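A **bread basket** is a shallow woven tray for serving loaves or rolls at table. The rectangular form has low sloping sides, rounded corners and a thicker braided rim.

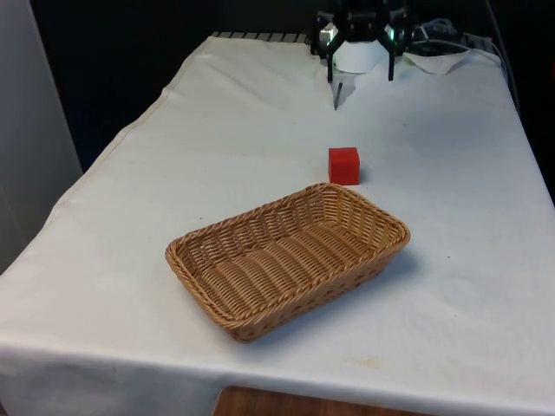

## Weave

Flat strips are interlaced across the floor and carried up the walls. The Hikov pattern uses 47 strips – the Stemard pattern uses 100, cut narrower. In both, the ends are tucked under the rim band.

## Use and care

The basket is normally set on a cloth and lined with a napkin. 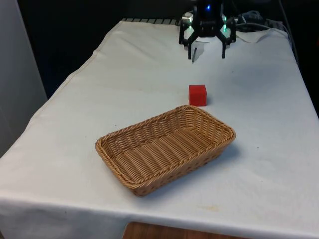 Crumbs are shaken out after each meal and the weave brushed along the strips. Washing by soaking is avoided. Welus baskets are sold in 2 sizes, the larger weighing 237 grams.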